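Notebook, audio room, Wirnora
21 Sep 2024

Retail master, Starbridge, unabridged thriller, single narrator. Picks up from the July pages, where the first proof pass stopped at chapter 12.

State of the files

Narration is complete and edited through the last chapter. Raw takes are on the Younis drive under the title folder, one subfolder per chapter, WAV at 44.1 kHz, 24 bit. Edited chapters sit beside them with the suffix _ed. Do not render from the raw folder. Two sessions were tracked with the preamp gain set lower than the rest, and the match was made by hand on the edited files only.

Proof log stands at 377 entries for the whole book. Of those, 303 are closed. The remainder are open and are mostly one of these kinds: misread word, missing word, wrong name, long pause, mouth noise. Wrong names are the ones that matter to a listener, so they go first. The brother and the pilot have names that start with the same letter and the narrator swaps them in the hangar chapters. Text confirmed against the print PDF each time, not against the manuscript, which has the older name for the pilot.

Pacing

Played chapters 1 to 6 straight through at 1.0x in the car, then again at 1.25x. The opening is slow at either speed. Part of it is the text (a long stretch of setup in the embassy) and part of it is room tone. Pauses between paragraphs were left at the length the narrator recorded them, and between sections they run close to double what the later chapters have. The second half moves well and was left alone.

Trimmed section pauses in chapters 1 to 4 to match chapter 15. Did not touch pauses inside dialogue. First attempt used the automatic silence tool in Clutotau and it ate breath tails, leaving a click at several joins. Reverted to the backup and cut by hand. Slower, but the joins hold up on headphones.

Noise floor

Chapter 9 measures worse than its neighbors. A steady low hum sits under the voice from the first pickup to the end. It is absent from the original takes for that chapter and present on all the pickups, so it came in at the pickup session. High-pass at 80 Hz brings it down without thinning the voice much. Tried 100 Hz and the older general lost his chest. Staying at 80.

Broadband noise reduction: one light pass, profile taken from room tone in the same file. Two passes gave a watery edge on the s sounds. Do not stack passes.

Levels

Working target is the one on our own delivery sheet, taped inside the cabinet door. Peaks below the ceiling on every chapter after limiting. Chapter 22 (the shouting on the boat) needed clip gain before the compressor. With the compressor alone, the whispered reply after each shout came up too far and the exchange lost its shape.

Order of processing, as used on this title:
high-pass
clip gain by hand
noise reduction, one pass
de-ess, light
compressor
level match to chapter 15
limiter
room tone, head and tail

The July notes have the de-esser ahead of noise reduction. Disregard that order.

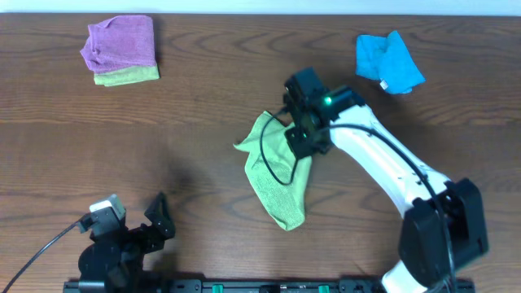 Accents and voices

The narrator gives the analyst a faint Scottish accent in chapter 3, drops it by chapter 8 and returns to it in chapter 19. Text says only that she grew up "up north." Options were to rerecord the lines in 3 and 19 or leave them. Rerecording 3 is short. 19 is nearly all dialogue. Left both as they are and logged the choice so it is not reopened at final proof.

Place names checked against the pronunciation sheet. Two were not on the sheet at all and have been added at the bottom with the timestamps where they first occur. The narrator is consistent on both.

Chapter marks and credits

Opening credits match the title page. Closing credits still carry the old subtitle. Needs a pickup, one line. The same session can cover the open wrong-name entries.

Chapter marks: the print edition has a prologue and an untitled page with a telex on it before chapter 1. The telex is read as part of the prologue and gets no mark of its own. Player shows Prologue, then 1. Checked on the phone and on the old tablet. On the tablet the chapter list truncates the part titles after the colon. Cosmetic, leaving it.

Retail sample: first choice was the opening five minutes. Given the pacing remarks above, the sample is now the train section of chapter 2, starting after the second section break. No spoilers in it. Ends on a full sentence.

Open

Wrong-name entries, chapters 14, 16, 17
Closing credit pickup
Recheck chapter 9 on small speakers
Spot check the joins in 1 to 4 at 1.5x, where clicks are easier to hear
Back up Clutotau session files to Younis before the next render
Ask whether the map PDF ships with the audio or gets dropped. The narrator says "see the map" once, in chapter 11. If the PDF is dropped, that line comes out.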